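Wallner Press Opens Reading Games Program for Families in Trindton

TRINDTON, August. Wallner Press, a small publisher of learning materials for home and school, announces today the start of Trandley, a program of short reading games for children who are learning to read at home.

Trandley is made for parents who have not much time and who do not wish to turn the kitchen table into a classroom. Each game takes a few minutes and asks for no preparation. The child looks for words with the same ending sound, or changes one letter to make a new word, and the parent writes down the words on a simple card.

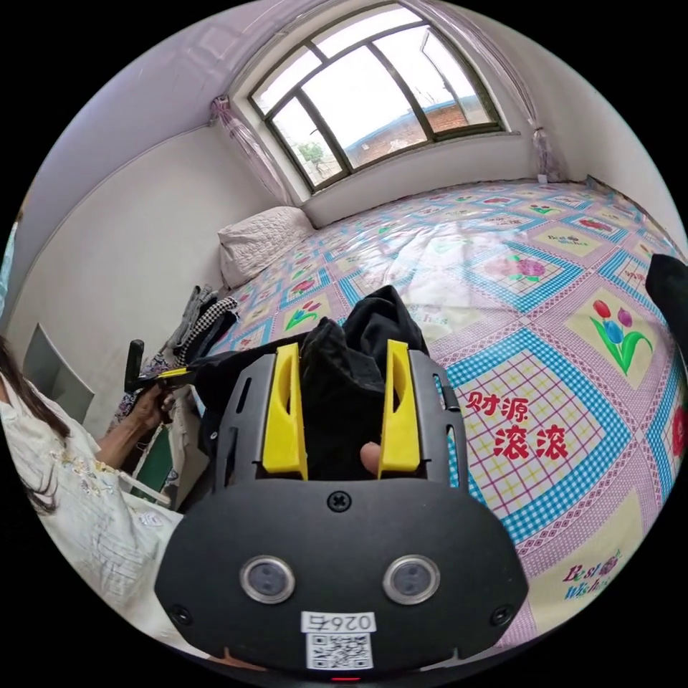
The program contains 106 games in 2 levels. The first level is for children who already know the letters but do not yet join them together. The second level is for children who read short words and are ready for whole sentences. Families can begin at any point and can repeat a game as often as the child likes.

Before the start, the games were tried by over 50 families in Trindton and in the nearby town of Gritside. Their remarks were used to make the instructions shorter and to take out several games which the children found too long.

"Many parents told us that they are afraid to teach the wrong way," said Heledd Powell, editor of the program. "We wanted to give them something small, which they can do on the stairs or before bed, and the child still feels that it is play."

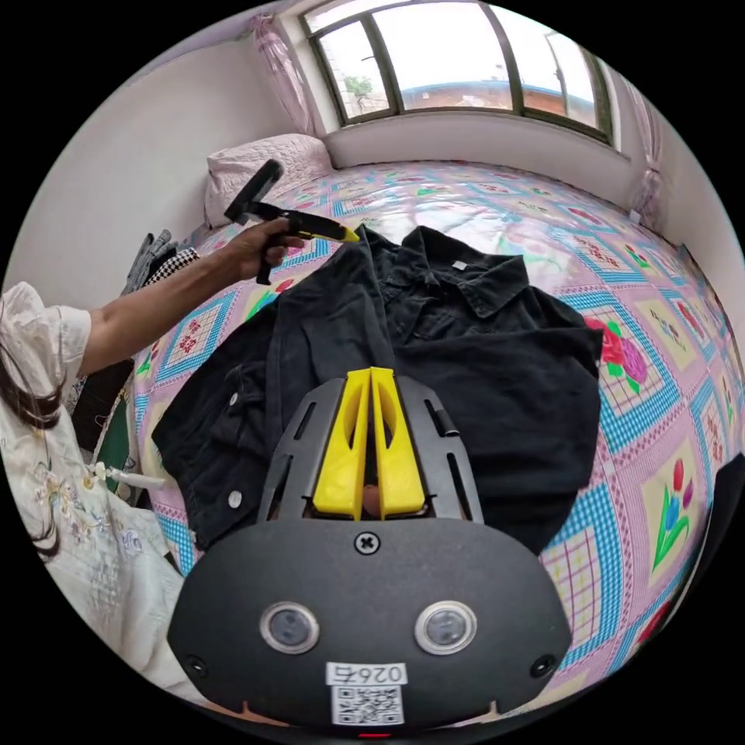

A black denim jacket spread out on a bed.

The word list of Trandley has 857 words, all of them chosen from everyday speech. A printed copy of the list comes with each set, together with the cards and a parent's booklet.

Sets can be ordered from Wallner Press or picked up at its office in Trindton. Schools and libraries may ask for a sample set without payment.

Press contact: Heledd Powell, Wallner Press, Trindton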